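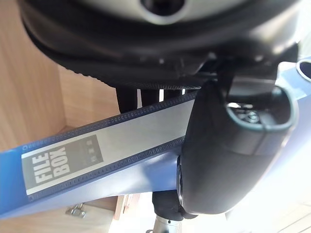

Last changed: February, version 10

Penry: a word list of household complaints

README

Penry is a plain text collection of 2,635 short complaints that people make at home, mostly to other people who are in a different room and can't hear them. It covers drafts, lids, towels, thermostats, who finished the milk, and the drawer that holds batteries of unknown charge. I started it to test a spelling checker called Nelton. Nelton has since been abandoned. The complaints kept coming.

What you get

penry.txt has one complaint per line, lowercase, with the punctuation left as it was written. Some of that punctuation is heroic.
topics.tsv gives the line number and a topic. A line can have more than one topic, so don't be alarmed when the totals refuse to add up.
replies.txt holds 900 replies, matched to complaints by line number. Most of the complaints never got one, a result I believe will surprise very few households.
oddities.txt is where I put anything I couldn't sort. Please don't train anything on it that you plan to leave alone with guests.

Where the lines came from

1,522 of the complaints were sent in through a form on the old Kosine site, which asked visitors to type the last thing that annoyed them indoors. The rest came from a paper notebook I kept by the kettle. Senders ticked a box agreeing to public release. The notebook did not tick a box, but it is mine.

Names, streets and phone numbers were taken out by hand. Where a name was needed to keep the sentence standing, it was replaced with "you know who." This makes the collection sound more sinister than it is.

Topics

The topic tags are temperature, noise, food, storage, bathroom, pets, chargers and other. Chargers used to be part of storage until version 4, when it became clear that nobody was storing them.

Temperature is the biggest group and the least interesting. People are too hot or too cold and would like it known. Storage is better reading. If you only have time for one topic, try bathroom, which contains the longest line in the file, a single sentence regarding a bath mat that changes tense twice and ends in a question.

Known problems

Duplicates. "who left this on" turns up again and again. These are separate complaints from separate homes, and I have kept them all. Run your own cleanup if you want unique lines.

Spelling. Left alone on purpose. There are several ways to spell "thermostat" in here and a couple of them are quite good.

Season. The form was open through a cold winter, so the file leans hard toward drafts. A summer batch would help. Fans are badly underrepresented.

Tone. Some lines tagged as complaints may be jokes. I asked a sender once, and the answer was a new complaint, now in the file.

Tools

The small script in the scripts folder is called Grisura. It draws a random complaint and prints it. It takes one option, --reply, which adds the matching reply or a blank line. The blank line is not a bug and I will close any report that says so.

License and credit

Free to use, change and share, including at work. If you publish something based on it, mention Penry and the version number. Versions before 6 had the topic file off by one line, so every pet was blamed for somebody's charger. Please don't cite those.

New complaints can be sent as a plain text file, one per line. Complaints about the README go in the same way and will be tagged other.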